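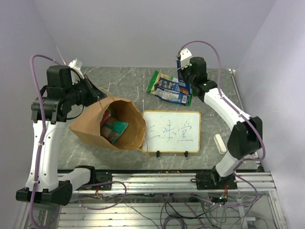

Open Day Walkdown, Bagging Demo, Drimance Hall
Checked by: Danuta Duda
Date: January 1, 2019 (yes, I was here)

1. Base plates bolted to front rail, both arms. OK.

2. Purple cables clear of elbows through full travel. OK at demo speed. Left loop sits on the rail and I have disliked it since July. Edem to re-tie.

3. Emergency stop within reach of presenter. OK. Also within reach of any child over 39 inches. Move it.

4. Visitor line taped 40 inches from table. OK. Expect it to be treated as a suggestion.

5. Grip force on snack packets. Set to 30 percent, leave it there. Minoru wanted more for "confidence." The packets are slick and they crease,
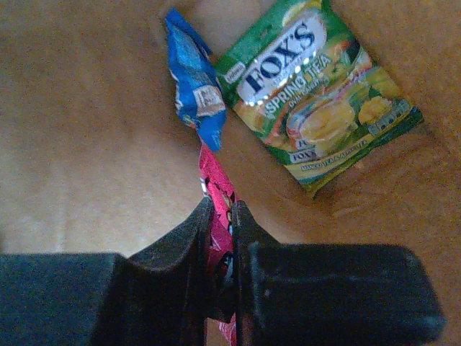
and a burst candy wrapper in front of the Trerura people would be remembered longer than the talk. Spare packets are in the office, counted, Edmund.

6. Wiring under rail covered on public side. NOT OK. Panel to be fitted before doors open.

7. Whiteboard wiped between groups. N/A, apparently. Ask Ksawery.

Recheck item 6 by noon.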